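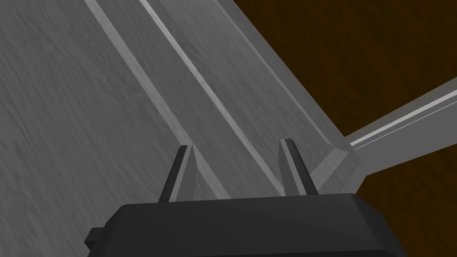

Sticking Doors and Other Winter Grudges

Every house has one door that has decided it doesn't want to be a door. Ours is the pantry. From April to the first frost it closes with one finger, and then the humidity does something and you need a shoulder. Before you pay anyone or buy a plane you'll use once, try these.

1. Find out where it rubs. Close the door on a strip of carbon paper or a dollar bill and work your way around. Where it grabs, mark it with painter's tape. Do not mark it with a pen. I have a pen line on my pantry door from the previous owner and I think about that man often.

2. Tighten the hinges before you touch anything else. Top hinge first. If the screw just spins, pull it out, pack the hole with a couple of toothpicks dipped in wood glue, snap them off flush and drive the screw back in once the glue sets. Better still, swap one screw in the top hinge for a long one that reaches the stud. It will pull the whole door up a hair, and a hair is usually what you need.

3. Rub the tight spot with candle wax. A plain white stub is fine. The scented ones work too, if you want a hallway that smells of Harvest Spice every time somebody fetches the crackers. 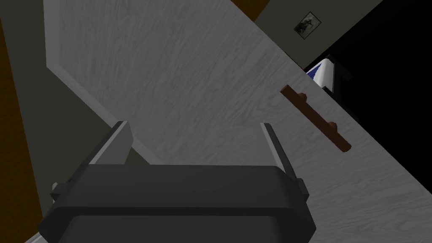
Kylie Lowther wrote in to say soap is better than wax on painted edges, and that she has kept 6 doors in an old farmhouse in Brulthorpe moving this way for years. She uses the slivers left in the dish, dry, and wipes off the extra with a rag. I tried it on the pantry and have to admit she's right, though it does collect lint.

4. Sand only when you've run out of excuses. Medium paper on a block, long strokes with the grain, and check the fit every few passes. If you do this in a damp month, stop early. The wood will shrink by December and you'll have a draft you could fly a kite in.

5. Seal the bare edge the same day. Top and bottom too – that's where the moisture gets in, and painters skip both on the theory that you'll never look. Two thin coats, dry in between.

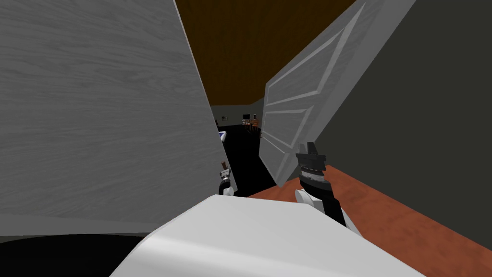
Cabinet Doors That Won't Stay Shut

Different animal. Most kitchen cabinets have cup hinges with two or three little screws, and one of them moves the door side to side. Turn it a quarter turn, close the door, look, repeat. If you go at it like you're starting a lawn mower you will spend the afternoon finding your way back.

If the door swings open on its own, the cabinet may be leaning. Put a level on it. A shim under the front corner fixes more than any magnet catch ever did.

Squeaks: one drop of oil on the pin. One.

55 shares | 2 comments
Questions? Use the contact form. | Back to top
We use cookies to improve your visit. OK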